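Huile-cire Stunetti pour plateaux et bureaux -- finition satinée, bidons et recharges

**Référence :** 1396
**Fabricant :** Stunetti
**Usage :** intérieur, bois bruts ou déjà huilés
**Conditionnements :** bidon, recharge souple, flacon d'entretien

## Présentation

L'huile-cire Stunetti est une finition pour meubles horizontaux : bureaux, tables, plans de toilette, tablettes de fenêtre. Elle associe des huiles végétales siccatives et une part de cires dures. L'huile pénètre dans les premières couches du bois, la cire reste près de la surface et donne l'aspect satiné.

Le produit est incolore. Sur les bois clairs, il réchauffe légèrement la teinte, comme le ferait un chiffon humide passé sur le bois brut. Les personnes qui souhaitent garder un érable ou un bouleau aussi pâle que possible prendront la version « Clair », qui contient une petite quantité de pigment blanc. Cette version ne convient ni au noyer ni au chêne fumé : le pigment se loge dans les pores et laisse des points laiteux.

L'huile-cire ne forme pas de film épais comme un vernis. On peut donc reprendre une zone abîmée sans poncer tout le meuble. En contrepartie, elle demande un entretien, et un plateau très sollicité devra être rafraîchi de temps en temps.

## Choisir sa version

| Version | Aspect | Bois conseillés | Remarques |
|---|---|---|---|
| Naturel | satiné | chêne, hêtre, frêne, noyer | teinte légèrement réchauffée |
| Clair | satiné doux | érable, bouleau, épicéa | contient du pigment blanc, à bien remuer |
| Mat | mat | tous bois | marque un peu plus aux traces de doigts |
| Entretien | selon le fond | surfaces déjà huilées | ne s'emploie pas sur bois brut |

La version Mat est fabriquée avec un agent matant qui se dépose au fond du bidon. Il faut la remuer avant l'emploi, puis à nouveau toutes les dix minutes pendant le travail. Un bidon mal remué donne un début de plateau brillant et une fin de plateau grise.

## Préparation du support

Le bois doit être sec, dépoussiéré et exempt de cire ancienne, de silicone et de vernis. Poncer dans le sens du fil au grain 120, puis 150. Sur les bois clairs à grain serré, on peut monter à 180. Au-delà, la surface se ferme et l'huile pénètre mal.

Les placages acceptent l'huile-cire à condition d'être bruts. Vérifier leur épaisseur avant de poncer : beaucoup de plateaux du commerce n'ont que quelques dixièmes de millimètre de bois, et une ponceuse excentrique les traverse vite, surtout près des chants. Pour ces meubles, un ponçage à la main avec une cale en liège suffit.

Les zones où le fil tourne, autour des nœuds et des ondes, boivent davantage. Elles prennent parfois un ton plus soutenu après la première couche. L'écart s'atténue à la seconde. Un essai sous le plateau ou sur une chute de la même essence reste la seule façon de connaître la teinte finale.

## Application

1. Remuer le produit avec une spatule plate, sans secouer le bidon.
2. Étaler une couche très mince au pinceau à poils mi-durs, au rouleau microfibre court ou au tampon blanc.
3. Travailler dans le sens du fil, par bandes complètes d'un bord à l'autre.
4. Attendre quinze minutes, puis retirer tout l'excédent avec un chiffon de coton non pelucheux.
5. Laisser sécher une nuit, fenêtre entrouverte.
6. Égrener légèrement au tampon fin, dépoussiérer et passer la seconde couche de la même façon.

Deux couches suffisent dans presque tous les cas. Une troisième couche n'ajoute pas de protection et peut rester poisseuse. Le défaut le plus fréquent vient d'un excédent mal retiré : si le plateau colle encore le lendemain, frotter avec un chiffon imbibé d'un peu de produit frais, essuyer à sec et attendre de nouveau.

Température conseillée dans la pièce : de 15 à 25 °C. Par temps humide, le séchage peut doubler. En octobre, dans un garage non chauffé, mieux vaut rentrer le meuble.

## Mise en service

Le plateau peut être utilisé avec précaution dès le lendemain de la seconde couche. Éviter pendant deux semaines l'eau stagnante, les tapis de souris, les sous-mains et les pieds en caoutchouc. Les plastifiants contenus dans certains caoutchoucs migrent dans la cire encore tendre et y laissent une marque difficile à reprendre.

Ne pas poser de film plastique sur le meuble pour le « protéger » pendant cette période. L'huile durcit au contact de l'air.

## Entretien courant

Pour le dépoussiérage, un chiffon sec ou à peine humide. Pour le nettoyage, un savon doux dilué, rincé et essuyé tout de suite. Les nettoyants pour vitres, l'alcool et les éponges abrasives sont à écarter. Les lingettes désinfectantes ternissent la surface en quelques semaines d'usage quotidien.

Un bureau d'adulte se rafraîchit une fois par an, une table de repas deux fois. Le flacon Entretien s'applique au chiffon, en très petite quantité, sur une surface propre. On essuie après quelques minutes.

## Traces et petites reprises

Les bureaux clairs montrent tout : frottements de semelle d'écran, mine de crayon, encre, auréoles de tasse. La plupart de ces marques restent dans la cire et n'atteignent pas le bois.

- **Trace grise ou frottement :** gomme blanche d'écolier, puis chiffon humide. Si la trace persiste, tampon blanc avec une goutte d'Entretien, dans le sens du fil.
- **Auréole d'eau :** laisser sécher deux jours avant d'intervenir. Beaucoup disparaissent seules.
- **Encre de stylo-bille :** tamponner à l'huile-cire fraîche, essuyer, recommencer. Ne pas frotter en rond.
- **Rayure fine :** une couche mince d'Entretien la rend moins visible, sans la combler.
- **Coup ou creux :** chiffon humide et fer tiède sur bois massif uniquement, puis ponçage local et deux couches.

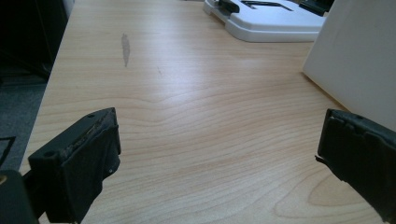
Birdie Baptiste objecte que la gomme lui a laissé une zone plus brillante sur un bureau en bouleau, et demande s'il ne vaudrait pas mieux commencer directement par le tampon. Le lustrage vient de la pression exercée sur la cire, et il se rattrape avec une goutte d'Entretien passée un peu plus large que la zone. Sur la version Mat, où l'écart de brillance se remarque davantage, on peut en effet sauter l'étape de la gomme et prendre tout de suite le tampon blanc, sans appuyer.

Pour une reprise plus importante, délimiter la zone en suivant une bande entière de fil, d'un chant à l'autre. Un rond poncé au milieu d'un plateau se voit toujours, même bien huilé.

## Compatibilité

L'huile-cire Stunetti s'applique sur les fonds durs Sodix après un séchage complet et un égrenage fin. Elle peut aussi recouvrir les teintes à l'eau Karimi, à condition d'attendre qu'elles ne déteignent plus sur un chiffon blanc.

Elle n'adhère pas aux vernis polyuréthanes, aux stratifiés ni aux mélaminés. En cas de doute sur la nature d'un plateau, déposer une goutte d'eau dans un endroit discret : sur un bois brut ou fatigué, elle fonce le bois en quelques minutes ; sur un vernis en bon état, elle reste en perle. L'essai ne distingue pas un vernis d'une huile récente, et il faut alors poncer un petit carré sous le plateau. Une poussière blanche et sèche indique un vernis. Une poussière qui encrasse l'abrasif indique une huile ou une cire.

## Accessoires conseillés

- Pinceau plat Brusa, poils mi-durs, pour les plateaux et les chants
- Tampons blancs non abrasifs, vendus par 4
- Chiffons de coton lavés, sans couture
- Cale en liège et abrasifs 120, 150 et 180
- Spatule plate pour le mélange

Le pinceau se nettoie au savon noir tiède juste après le travail. Une fois l'huile durcie dans les poils, il est perdu.

## Sécurité et stockage

**Les chiffons imbibés d'huile peuvent s'enflammer seuls en séchant.** Les étendre à plat dehors ou les plonger dans un seau d'eau avant de les jeter. Ne jamais les laisser en boule dans une poubelle ou dans un carton.

Tenir hors de portée des enfants et aérer pendant l'application et le séchage. Porter des gants : le produit tache la peau. Pendant le ponçage d'une ancienne finition, porter un masque à poussière.

Refermer le bidon aussitôt après usage et le conserver à l'abri du gel. Un bidon entamé forme une peau au bout de quelques mois. Retirer cette peau sans la mélanger et filtrer le reste à travers un bas en nylon. Si le produit a épaissi dans la masse, il n'est plus utilisable -- l'allonger au solvant ne donne rien de bon. Les recharges souples se conservent mieux, on en chasse l'air avant de revisser le bouchon.

## Commande et livraison

Le bidon est au prix de 67 euros. Les recharges et le flacon Entretien se commandent à l'unité. Les échantillons de chaque version sont envoyés sur demande, dans la limite d'un par teinte.

Pour un projet en série ou une grande surface, écrire à Hannelore Marti, au service technique, en précisant l'essence, l'état du bois et les dimensions des plateaux. Les demandes reçues avant midi sont traitées le jour même. Les bidons ouverts ne sont ni repris ni échangés.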